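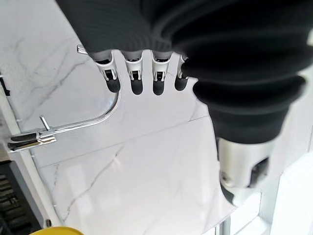

Wie kommt das Wasser eigentlich in den Hahn? Wasser macht ja nix von alleine, es muss gedrückt werden. Also: Irgendwo oberhalb vom Ort steht ein großer Behälter, bei uns in Drollatham ist das der Hochbehälter auf dem Hügel. Passen 2.000 Kubikmeter rein. Ein Kubikmeter sind 1.000 Liter – also richtig viele Badewannen. Das Wasser will nach unten, drückt durch die Rohre und wartet dann hinter dem Hahn. Die ganze Zeit! Auch nachts. Am verchromten Hahn sitzt oben auf dem Sockel ein dünner Hebel, schräg nach oben. Mit so einem Hebel macht man den Weg auf. Und das gebogene Rohr daneben heißt Auslauf, da kommt das Wasser raus.

Was ist im Hahn drin?
Meistens zwei kleine Scheiben aus Keramik, also so was wie ganz hartes Porzelan. Beide haben Löcher. Liegen die Löcher übereinander – Wasser läuft. Verschoben – zu. Hebel zur Seite drehen: mehr warm oder mehr kalt. Fertig.

Und warum tropft es manchmal?
Kalk oder ein Sandkorn zwischen den Scheiben. Oder ein alter Dichtungsring. Dann schließt es nicht mehr richtig und das Wasser drückt sich durch.

Zum Ausprobieren
Ihr braucht: 2 Pappbecher, einen Nagel, Wasser, eine Schüssel. In beide Becher unten an der Seite ein Loch (ein Erwachsener hilft!). Einen Becher ganz voll machen, einen nur halb. Finger vom Loch weg. Welcher Strahl spritzt weiter? Der aus dem vollen, weil da mehr Wasser von oben drückt. Handtuch nich vergessen.

Nächstes Mal im März: Wohin läuft das Wasser, wenn es im Abfluss weg ist?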